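Wostthorpe Packing Bench - Progress Report to the Stendia Fund
Prepared by Aitana Goicoechea, 07/04/2021
Reviewed by Priit Šimkus

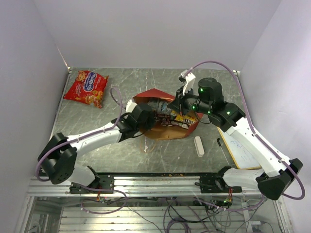

1. Scope of this report

The report covers the bagging stage of the Bronach snack pack program: opening the paper bag, loading the drink and snack items, and recording the result. Supply, transport and distribution to the community centres are reported separately by Eglė Laur.

2. Pack contents

The standard pack is unchanged from the approved list. Each brown paper bag takes one 500 mL bottle of water, one packet of lollies or chocolate, and wrapped snacks to fill. Substitutions are permitted within a category when a line is out of stock. Imported snack lines with labels in other languages are accepted, provided an English ingredient sticker is applied before dispatch.

3. Loading method

The bag is tipped on its side in the middle of the bench with the mouth open and loaded in that position. The earlier method, with the bag standing upright, was discontinued in November. Upright bags tended to fold at the base when the bottle went in first, and the bottle is the heaviest item by a wide margin.

Small items and soft packets follow the bottle. Loose stock waits at the back left corner of the bench, clear of the bag. The written record is kept on a board at the back of the bench with a pen beside it. Entries are transferred to the spreadsheet at the end of each shift.

4. Output

Packs completed to date: 3553
Packs completed in the current period: 515
Packs opened and repacked after checking: 70

Most repacks were caused by a missing wrapped snack. Torn bags made up the remainder. Wondimu Gebreyes has reviewed the check sheets and found no pattern by shift or by stock line.

5. Materials

Bags are supplied by Avotiņš in cartons. The last delivery was of slightly lighter paper than the sample - acceptable for the present load, but a second bottle could not be added without changing the grade. A quote for the heavier grade has been requested and will be forwarded when received.

6. Outstanding items

Ingredient stickers: reprint required, current wording omits the nut advisory.
Record sheet: add a column for substitutions. Rimantas Luik to circulate a draft.
Bag grade: decision deferred until the quote is in.

No variation to the approved budget is sought in this period.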